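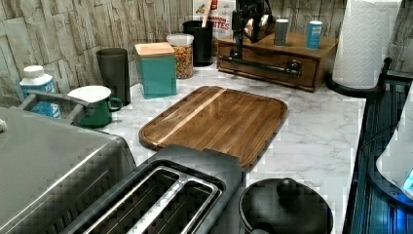 Re: [warko-kitchen] Where the big board lives, and what can stay next to it

Friday – posted by Farzad Kermani
Reading time: 4 minutes

> I have a wooden board with a groove around the edge and a lighter strip of
> wood running through it. It is too big for any cabinet, so it lies flat on
> the counter full time. The toaster is right in front of it and the oven is
> on the same counter. I oil it when I remember. Questions: does it matter
> that it lies flat, does the heat matter, and how do other people stop the
> rest of the counter from creeping onto it? I was told to stand it on edge
> but then it falls over.

Taking these in order.

Lying flat. It matters if water gets under it and stays there. The underside dries slower than the top, the two faces end up at different moisture contents, and the board cups. A smooth countertop makes this worse than a slatted shelf would. Two fixes work. Either stand the board on edge overnight after each wash and lay it down dry in the morning, or put feet under it. I use Prindero screw-in feet, the short ones, set in from the corners far enough that pressing on an edge does not tip the board. If you use both faces, feet are out, and you are back to standing it up. A bookend on the non-groove side will hold it.

Mixed woods. A contrasting strip moves with humidity at its own rate, so the glue lines are where trouble shows first. Run a fingernail across the joint. If it catches on one side in winter and not in summer, that is seasonal movement and can be left alone. If you can see light through it, reglue before you oil again, as oil in an open joint will keep glue from taking.

Heat. A two-slot toaster throws most of its heat straight up, and the board in front of or behind it gets very little. Crumbs are the larger nuisance, because they go into the groove and hold damp. The oven is different. Side panels get hot and stay hot, and an oven run for 40 minutes will dry out whichever end of the board is closer. I would leave a hand's width and turn the board end for end when you wash it. Follow the clearance in the oven manual if it is larger.

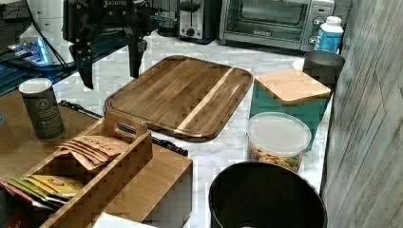 Things creeping onto the board. My approach is to give every small item a box and keep the boxes off to the side. Loose tea packets are the worst offenders in most kitchens I have looked at. Stood upright in an open bamboo organizer they take up very little depth, and the colors do the job of labels. Kraft-paper packets lean if the compartment is half full, so put something behind them. An organizer with a handle cut into the divider can be moved with one hand when you need the board for something large.

Long tools are the other problem. Anything rod-shaped will roll toward the board sooner or later, and a round tip leaves a dent in softer wood. They go in a crock or a drawer.

Oil. Plain food-grade mineral oil, warmed slightly, wiped on until the wood stops taking it, left overnight, wiped off. I have also used Flurkon board wax over the oil and it does slow things down, but it builds up in the groove and has to be scraped out with the edge of a folded card. New board: once a week for a month. After that, when a drop of water no longer beads. End grain at the two short sides takes more than the faces.

Sanding, if it comes to that: 220 is fine for the faces, by hand, with the grain. People on the Chambi list go to 1000 and I do not see the point on something that will meet a bread knife.
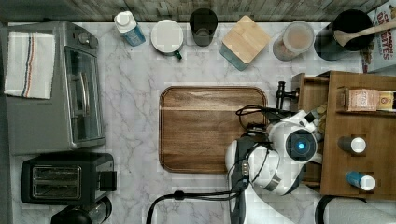 For the remaining items I would use the back edge of the counter as a single row and keep it one deep. Canisters, cups, jars and the utensil crock all stand well against a backsplash, and the row has a natural end, so a new item means an old one leaves. Small bottles fall over in a row like that. A drawer organizer with square slots holds them better, and it works as well on top of the counter as in a drawer.

Two cautions on the row. A dish towel hung over the top of a toaster oven should come off before the oven goes on, every time. And a wooden spoon with a long handle will reach past the crock, so aim the handle away from the burners.

I allow 10 minutes once a month for the whole job: lift the board, wipe under it, clear the groove with a dry brush, turn it, put it back. Check the feet at the same time. Mine loosen in January when the heating has been on for a while, and a quarter turn takes care of it.

On the falling over: the edge you stand it on should be one of the long ones. If it is already on a long edge and still falls, check it for cup with a straightedge and post the gap here.

Farzad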